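Small refrigerators: setting up, cleaning out and keeping the room around them in order

Posted by Danai Chatzigeorgiou in Kitchen and Home, February 2020

A small refrigerator needs the same care as a full-size one, but it has less room for mistakes. One forgotten container can make the whole cabinet smell, and one bottle in the wrong place will stop the door from closing. The tips below are the ones I give to tenants in the Stoltow building when they move in.

Raising it off the floor

A low refrigerator is hard to clean under and hard on the back. Bricks work well as a base if the floor is level. Use whole bricks, all the same size, and lay them flat. Set them so the feet of the refrigerator rest fully on the brick and do not hang over a joint. On marble or glazed tile, put a piece of thin rubber mat under the bottom row so that nothing slides or scratches.

Push on the top corners with your hand. If the cabinet rocks, take it down and start over. Do not try to fix it with folded cardboard, which goes flat in a week or so.

After moving a refrigerator, leave it standing upright before you plug it in. If it was carried on its side, I wait until the next day. 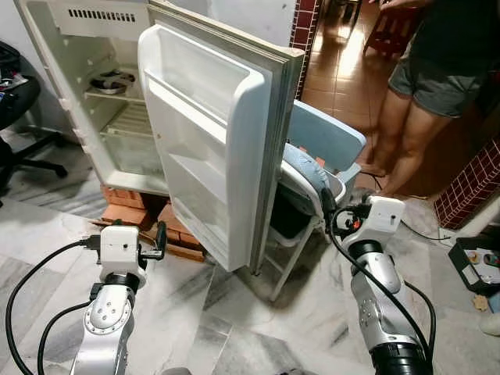 Cleaning the inside

Unplug it first. Take everything out and put what you want to keep in a cooler bag. If there is ice, let it melt by itself with the door open and a towel on the floor. Never chip at it with a knife.

Mix 2 tablespoons of baking soda into a quart of warm water. Wipe from the top down, with the shelves and removable bins washed separately in the sink. Wire shelves should be at room temperature before they go into warm water. Do not spray water at any vents or slots. A wrung-out cloth is enough there.

The rubber gasket collects crumbs in its folds. Go along it with an old toothbrush, then dry it. To test the seal, close the door on a strip of paper and pull. If the paper comes out with no drag, clean the gasket again and try in another spot.

Leave the door open for around 15 minutes to air. After you plug it back in, check the temperature with a fridge thermometer before loading food. It should read 37 degrees Fahrenheit or close to it.

Plastic tables and chairs

These get dull because of what sits in the seams. Dish soap and a soft brush will clear most of it. Scouring powder leaves fine scratches that hold more dirt later, so keep it for the sink. Rinse with a damp cloth and dry the top right away if your water is hard – ours in Pestby is, and it spots everything.

Put a mat under metal bowls. The bottom rim can leave gray marks on light plastic. Candy in wrappers can stay out on the table, but in May I move the chocolate to the refrigerator and leave only hard candy in the bowl.

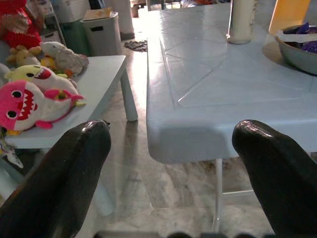

Plush toys

Check the label before washing. Most can go in a pillowcase tied shut, on a cold gentle cycle, but anything with a battery or a sound box has to be wiped by hand. Squeeze out the water in a towel and dry the toy in front of a fan. A big one may need 2 days, and it will smell if you put it away damp.

For toys that are only dusty, the brush attachment on the vacuum at low power is enough. I do this every 7 weeks or when I remember.

Next page: removing tape marks from tile and painted doors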